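Gramoretti reopens on Pumton High Street
September 12, 2019

Gramoretti, the Italian cafe that closed in March for building work, opens its doors again on Saturday at 10 am. The ribbon will be cut outside the front entrance, and the first 32 customers through the door get a free coffee and a slice of almond cake.

The dining room has been extended into the old shoe shop next door and now seats 154, with a further 21 places in the courtyard, making 175 in all. The green wall tiles and the long marble counter have been kept. The booths are new.

Carbone, the bakery at the station end of the street, will supply the bread and pastries. Ice cream comes from Jolora, which is making a fig and honey flavour for the opening month. The evening menu is mostly pasta, with two fish dishes and a short list of pizzas.

A kitchen with a butcher-block island.

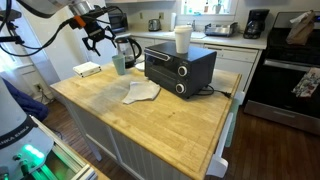
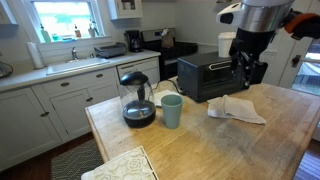 Tables for Saturday lunch can't be booked, but evening bookings are being taken from Monday, by phone or at the counter. Parties larger than 10 are asked to order in advance. The car park behind the library is free after 6 pm, and the side entrance on Mill Lane has step-free access.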